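The arm before the arm

Kosmas Christodoulou has been building a robot arm in his spare room for two winters, and for most of that time there has been very little arm to look at. The base is bolted to an old desk. The rest is in trays, sorted by joint, and the screws are in jam jars along the window sill. What he does have is a full working model of it on his computer, and that is where he spends his evenings.

He used to service lifts. He retired early, got bored by March, and joined the shared workshop at Costello Yard, where he learned to use the mill and was talked into buying a set of second-hand motors. The motors were a bargain and two of them were faulty. Waiting for replacements gave him time to learn the simulator, a package called Matelik that another member had been using for a wheeled robot.

"I thought I'd do a week of it and get back to cutting metal," he says. "That was a long while ago."

The model has the gripper, the joints and a small furnished world for the arm to reach around in. He made the furniture from plain blocks and put pictures of wood and stone on the ones he could be bothered with. The view he works from most is the one from the wrist, looking out past the fingers.

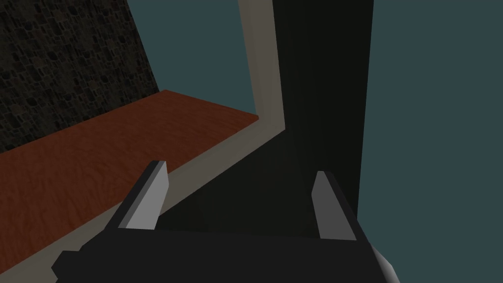 The view from the wrist, with the gripper open beside the wooden tabletop.

It takes a while to get used to. The table tilts as the wrist turns, and a small change at the shoulder can swing the whole room. Christodoulou keeps a notebook of poses by the keyboard, written in pencil, with the bad ones crossed through. A bad one is usually a pose where the elbow would meet the desk. In the model that costs him nothing. With the real motors it would cost a gearbox, and he has already paid for one of those.

The fingers gave him the most trouble. His first pair were 9 mm thick and too heavy for the wrist motor he had chosen. The second pair bent. The present design was drawn, tried on screen and redrawn over some 12 evenings before he took it to the workshop and cut it from sheet. He still thinks the tips could be narrower.

These days he is working on lining up. The gripper has to come in square to a thing before it closes, and he wants it to do so from any side of the table.

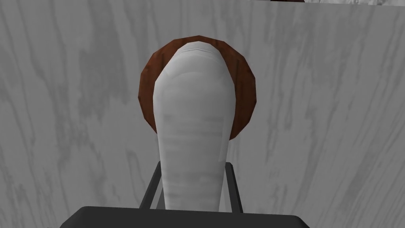
Page last changed: 7 Feb 2026

He tries it first with pale, upright shapes, which show up well against the dark fingers. He watches the gap on either side and stops the run if one looks wider than the other. Then he alters a number, writes it down and goes again. It is slow work and he does not seem to mind. The radio is on, and there is a plate of toast on the printer.

The controller board is a Kondico, bought for its price, and its manual is poor. He has written 28 pages of his own notes on it and left a copy in the workshop, where it has picked up oil stains and a few corrections in other people's handwriting. One of these saved him from wiring the brake the wrong way round.

There are things the model gets wrong. Its joints have no slack in them and its cables never snag. He has tried adding friction by guesswork, and the guesses were poor until he hung a bag of sugar from the real shoulder joint and measured how it moved. He plans to do the same with the elbow once the last bearing comes.

The forearm tube is cut and drilled. The wrist housing needs another go on the mill, and he has the machine booked for a morning next month. After that he will have to move the desk, as the finished arm would reach the curtains.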